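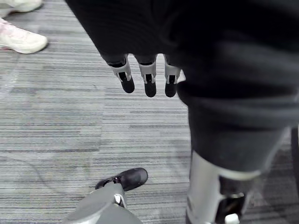 Fig. 8-1. Fingers below the hem of the cover, foot flat on the carpet, second person standing by.

Section 8. Putting the cover on, standing the robot up, and the morning check

By Nilmini Abeysekara and Declan Mulligan
July 2020
9 min read

This section picks up where the robot is assembled, bare, charged and hanging from the Cornora lift frame. If yours is not hanging from the lift frame, go back to Section 7. If it is lying on the floor, go back to Section 7 and take somebody strong with you.

The Kavanagh walks perfectly well without a cover. The cover keeps dust out of the hips and keeps visitors from putting their hands in there, and of the two the dust is better behaved. It is made of fabric, it has a hem, and almost every service call we take in the first month is about the hem.

8.1 Before you start

You will need the cover, the hip ties from the accessories bag, a soft brush, the pendant, and a second person. The second person needs no training but does need closed shoes. Sneakers are fine. Sandals are not, and we have had this conversation already.

Lock the lift frame casters. Set the pendant to HOLD and hang it around your own neck, not on the frame.

CAUTION: Arms and legs can move when the robot is in HOLD. They move slowly and without any sense of occasion. Keep hands out of the elbows, knees and hips until the pendant reads OFF.

8.2 Fitting the cover

1. Turn the pendant to OFF. Wait for the joints to go slack. The arms will drop to the sides, and the head will tip forward as if it has heard bad news.

2. Shake the cover out, well away from the robot. Check the inside for pins, tags and the contents of previous pockets.

3. Feed the arms in first, one at a time, fingers pointing straight down. Close your own hand loosely around the fingers as they go through, the way you would with a toddler. If a fingertip snags, back it out. Do not pull. The collar at each knuckle is plastic and the fabric will win.

4. Bring the cover over the shoulders and let it fall by its own weight. Smooth it down at the back.

5. Tie the hip ties. Snug is right. Tight will show up later as a robot that leans.

6. Look at the fingers from the side. All of each finger, including the whole collar, should hang below the edge of the fabric. A finger resting against the cover is acceptable at this stage. A finger inside it is not.

7. Look at the hem over each leg. It should finish at or above the band at the top of the shin shell, in soft folds. If it hangs lower, redo the ties.

NOTE: The cover stretches after washing. Malachy Horgan in our service department recommends checking the hem again after every wash. He also recommends washing it less, on grounds he has asked us not to print.

8.3 Shoes

The feet ship with shoes on. Leave them on. The soles carry the contact pads, and a robot with a missing shoe believes it is permanently in mid-stride.

1. Press down on the toe and then the heel of each shoe. Neither should shift on the foot.

2. Run a thumb along the seam. If it has opened, order a pair. We do not sell singles; the old shoe and the new one will be different heights by a hair, and the balance routine will find that hair and dwell on it.

3. Check that the strap near the heel is lying flat and that nothing from the ankle is caught under it.

4. Brush carpet fluff out of the gap above the shoe. There will be fluff.

Do not polish the shoes. This has come up more than once. A polished sole slips, and polish on the upper gets onto the cover when the robot kneels.

8.4 The floor

Low-pile carpet tile is what we test on, and it is what we suggest. Hard floors work but are louder, and people start apologizing to the people downstairs.

Walk the area yourself before the robot does. Press each tile edge with your foot. Anything that lifts should be glued down or swapped. A seam you can feel through your own shoe is one the robot can trip on, and it has less to say for itself afterward.

Striped or strongly patterned carpet is fine for walking. It can confuse the floor camera in low light, so if your tiles have stripes, turn all the overhead lights on for the first stand and run FLOOR LEARN from the pendant menu. It will take a few minutes. The progress bar goes to 100, stops, thinks, and goes to 100 again. The second one is real.

8.5 First stand

CAUTION: The second person stands in front and off to one side, in view of the operator, where they can reach the frame brake. They do not stand behind the robot. They do not hold its hand, however much it looks as though somebody should.

1. Lower the lift frame until both shoes touch the floor. The lift straps should still be taut.

2. Turn the pendant to HOLD. The knees will firm up. You may hear a tick from each ankle; that is the brake releasing.

3. Check both feet. They should be flat, toe and heel. A foot on its edge means the robot was lowered at an angle. Raise, straighten, lower again.

4. Press STAND and keep your thumb on STOP. The robot will take its weight over several seconds and shift from side to side while it makes up its mind.

5. Once the pendant shows the steady green bar, lower the frame until the straps go slack. Leave them clipped on.

6. Wait 90 seconds. Watch the hem. If the robot sways in that time, the cover is usually too tight at the hips. Press STOP, take the weight back on the straps, turn the pendant to OFF and redo step 5 of 8.2.

7. Press STEP once. The robot takes one step, brings the other foot up to join it, and stops.

8. If you are happy, press STEP again. If you are not happy, press STOP and read 8.7.

Only unclip the straps after a full lap of the area with the frame following. Cengiz Baysal, who wrote the balance code and so has the most faith in it, still does the lap.

8.6 The morning check

Do it with the robot standing in HOLD, straps on. You may crouch to look at the hands and feet. You may not touch them until the pendant is OFF.

- Fingers: hanging straight or nearly so, with small gaps between them. A finger that angles out a little is within tolerance. A finger that has crossed over its neighbor needs the HAND HOME command.
- Collars: look into the slot in the middle of each one. Lint collects there. Pendant to OFF, then the soft brush. No compressed air, which only sends the lint to live further up.
- Thin band between collar and fingertip: should be unbroken all the way around. A split band means a new fingertip.
- Shin shells: wipe with a dry cloth. Scuffs are cosmetic. Cracks are not.
- Ankle housings: look for anything hanging off that was not hanging off yesterday.
- Wrist camera: run HAND VIEW and look at the picture on the pendant. If most of it is cover, that is normal with the arms down. If all of it is cover, the sleeve has ridden over the hand and you should go back to 8.2.

Write the hours from the pendant in the log. Our own demonstration unit in the Dutness office stood at 1,383 when this section was revised, and its log includes a page on which somebody has written only "fluff."

8.7 When it does not go well

Robot leans to one side: hip ties, then shoes, then carpet. In that order. Everyone starts with the software, and Manolis Kyriakidis would like his afternoons back.

Robot will not take a step: check that the hem is not caught in the knee. Turn the pendant to OFF before you free it, with the weight on the straps.

Fingers twitch when the arm is down: the fabric is brushing the fingertip pads. Lift the sleeve edge clear of the collars and re-tie. If the twitch continues with the cover off, call us.

One shoe squeaks: it is new. Give it a week.

Pendant shows GINECK FAULT: the Gineck board in the chest has lost contact with one leg. Put the weight on the straps, turn the pendant to OFF, and reseat the leg cable as in Section 5. If the fault comes back within the hour, leave the robot on the frame and ring service.

Robot stands, walks and stops as described, but looks sad: slack neck. Section 6, step 4.

The revised cover, with a shorter hem, ships in September. Owners of the current cover can take theirs up with a needle and thread, provided the needle is accounted for before the robot goes back in.

Contact service | Copyright Kavanagh manuals group | Back to top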